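What I Saw at the Zistero Open Day
Speaker notes, Jun 10, 2018
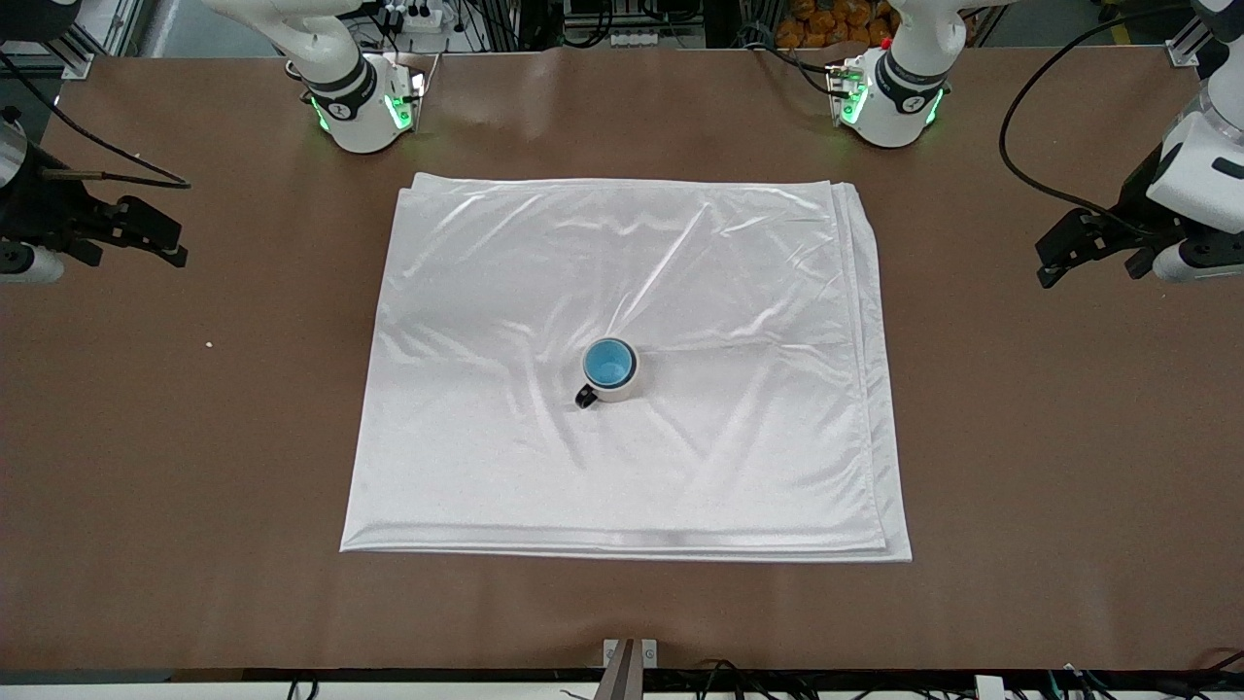

Start with the invitation. It promised "household robots, working today." I drove out to Kiltton with that line in my head, and I want the room to have it in theirs.

Ask: who here has been to one of these? Wait for hands.

The visit lasted 47 minutes. We got 15 of them at the table with the two arms. The rest was coffee and a slide deck. Mention that the deck had a cost chart with no numbers on the vertical axis. (Pause, let them groan.)

Now the task. A mug on a folded cloth. Sounds like nothing, and I said so at the time. The host's reply was that cloth is hard for a machine. Fair enough. It's soft, it wrinkles, shiny cloth throws light back, and a mug standing on it adds one more thing to knock over. I'll give them that. But a hard problem on a bare brown tabletop is still a long way from my kitchen.

Things I asked, and what I got:

How many tries before visitors were let in? "A few."
Who puts everything back between runs? A person.
What happens with a different mug? They'd "love to show that in December."

Slow down on the second one. If somebody has to set the table for the robot, that person's time belongs in the price. Zasside left it out of their pitch to us last year as well. Don't get into the Zasside contract, even if someone asks.

Be fair here. The staff were polite and they took my questions. The arms are fixed in place, with a frame around the table, and they never claimed otherwise. My complaint is with the invitation.

What I'd want before Oakley spends anything:
– a run with objects we bring ourselves
– the failures counted along with the successes
– 4 hours of it, with no host talking over it

If running late, skip to the list and read it out.

Someone will say I'm being hard on a young company. Maybe. They're asking for our money, though, so I think we get to be picky. Take questions from the back first, they never get the microphone.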